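Dishwashing claims: what was measured?
Tharindu Bhattacharjee, notes for the Taltport talk, 7 April 2021

1. Opening
Start with the Skellach leaflet. Read the line out slowly: "Washing by hand uses 140 liters." Pause. Ask who believes it. I don't, and I've read the appendix.
The 140 comes from people washing under a running tap. Anyone who fills a bowl is left out.
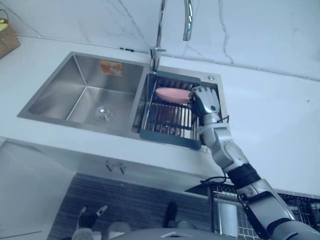

Double-bowl sink with a drying rack in the narrower side.

Two bowls, one to wash and one to rinse, is how my mother did it. Ask for hands. Skellach has no column for this.

2. The machine side
Their dishwasher figure is 9 liters. Fine, but that's the eco cycle, fully loaded, no pre-rinse. Ask who rinses plates first. (Wait for the guilty laugh.)

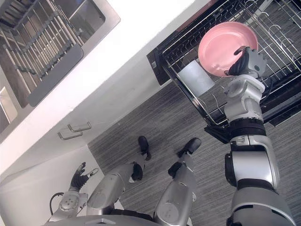

3. Nunier's survey
35 households, all of whom had just bought a new machine. Go easy here, someone from Nunier may be in the room. Still, they asked people to remember how often they ran it half full. I can't remember last Tuesday.
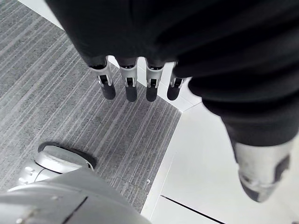 And the diary sheets were filled in at the end of the week, so even the good numbers are guesses with a decimal point.

4. Carhuamaca
The better study, with meters on the pipes. Worst hand washer used 195 liters, and that's the one that got quoted everywhere. Skip the chart if short on time.

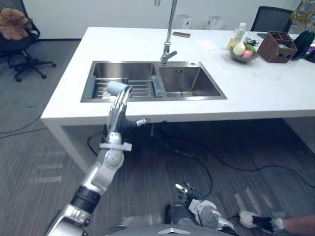 They did leave out hot water, though, and that's where most of the bill is. Ask them about it in October.

Questions. Don't get drawn into detergent.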